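ok a few people asked how the Gulance Street potluck works so here's a thread. typing this on my lunch, be nice

1. we've been doing it 8 years. once a month except January when everyone is sick or broke. started with Soledad Miranda putting a note in mailboxes that said "I made too much rice, come over." that was the entire plan

2. biggest fight, let's get it over with: sign-up sheet or no sign-up sheet. we've done both. no sheet = the famous night of all pasta salad. sheet = people sign up for "main dish" and show up with chips anyway

3. what we do now is half a sheet. you only sign up if you're making something hot. everything else is luck. works ok most months

4. we tried an app for a while. Plirker. it sent everybody a reminder at 6 in the morning and three people left the group over it. back to email. the email chain is at 1,077 messages and I would guess most of them are "what time again"

5. it's 5:30. it has always been 5:30

6. food part. things that get eaten every single time: anything with potatoes, deviled eggs, Soledad's rice, whatever the kids helped make becuase the kids stand there and sell it

7. things that come home full: quinoa. sorry. also big green salads, unless somebody already dressed it and then it goes. people don't want to do a task at the table

8. store bought is FINE. I will die on this one. a rotisserie chicken from Maddocks disappears faster than my lasagna and my lasagna takes two hours. if someone in your group makes faces about store bought have a quiet word

9. labels. write what's in it. nuts, dairy, pork, shellfish, that's the minimum. a strip of tape and a marker. don't trust "oh I'll tell people" -- you'll be in the yard talking to somebody about gutters and you won't tell people

10. hot food hot, cold food cold, two hours out and then it gets put away. one hour if it's a really hot day. I'm a bore about this. we have one guy who says his grandmother left the ham out all day and she lived to be 88. great. put the ham in the fridge

11. money. people always ask. there's a coffee can. nobody watches it. last June we counted it and had $663, which paid for the folding chairs and then the OTHER folding chairs after the first ones went to somebody's wedding and stayed there

12. new people: stand near the door with something in your hands. give them a job right away. "can you cut this bread" does more than ten minutes of where are you from. I was so shy my first time and Soledad handed me a ladle and that was it, I was in

13. don't make anybody go around and introduce themselves. please. it's dinner

14. weather plan. ours is the Polleslow church basement, which we get for free if we mop. have yours picked before you need it, don't be like us in year two eating chili in a carport in the wind

15. ok dishes. this is where most potlucks die imo. one person ends up at the sink at 9 with everyone else's pyrex. we did it that way for way too long and it was always the same two women, you know who you are, we owe you

16. so now: you take home your own dish DIRTY. scrape it, lid on, go. felt rude for one month and then it felt like freedom

17. masking tape with your last name on the bottom of the dish. I have had a blue casserole in my cabinet since forever, no name, I ask about it every month. nice lid too

18. serving stuff on the other hand stays with the table. plain wood table, clear bin, black tray, nothing anyone would cry over
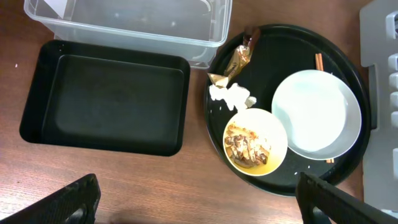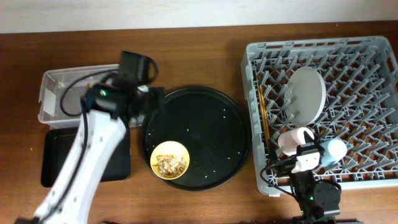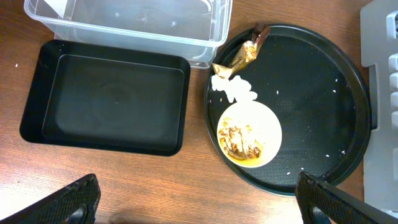
19. leftovers. save yogurt tubs all month and bring a stack. last half hour is a free for all, parents with little kids get first pick, then whoever worked a shift that day, then the rest of us vultures

20. and then whatever's still there goes to the guys at the fire station, they've never once said no. call first tho

21. things I'd skip if I was starting over: themes. we did "around the world" and it got weird. taco night was good but then it's really just tacos and you need a person in charge of tacos

22. also skip the group photo if it's holding up dinner. over 20 minutes one time getting everyone on the steps and the biscuits were rocks

23. someone in the replies wants to know how to get people to come at all. small. start with four houses. pick a time, never change it, and do it even when only two show up. our third one was me, Soledad and her brother in law, who didn't speak to either of us and ate nine dumplings. he's come to every one since

24. recipe for the rice: she won't give it to me. I've asked. there's cumin and I think a little orange peel?? if I ever get it I'll add it here

25. oh and ice. whatever amount of ice you think, get another bag. ok lunch is over, will answer qs tonight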